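# Drandach hand cell — equipment plan and data card

Maintainer: Siebe Coppens. Budget questions: Ffion Craddock.
Last edited 2018-03-27

This repo holds the parts list, the spending plan and a small set of wrist camera stills for the Drandach cell. The stills are there so that buyers can see what the hand is asked to do before they sign for a second one.

We use cookies to remember your settings. Accept | Manage

## Task

Picture cards stand on edge in a slotted wooden rack. The hand has to move one card without disturbing the others. Slots are narrow, so thumb shape matters more than grip force.
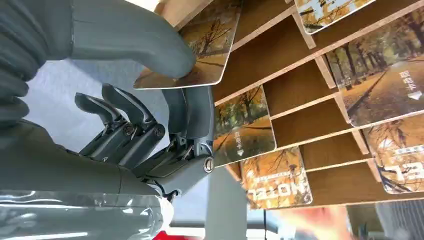 Fig. 1. Thumb against a card at the rack, wrist camera. Forearm in clear plastic cover.

## Purchase plan

- Hand, Stonuven: one in use, one to order. Lead time 11 weeks.
- Forearm covers, clear: pack of 100. Treat as a consumable.
- Wrist camera, Yimer: 3, including one spare.
- Racks: made in house, no budget line.

The Fenberg quote for the second hand leaves out cabling and spare finger links. Get both in writing — the first order was short on links and the cell stood idle until November.

## Data

63 stills, one folder, no labels. Card orientation varies with wrist angle and is not corrected. File names follow capture order.

## Open items

Service contract: not priced. Second rack post: waiting on drawing.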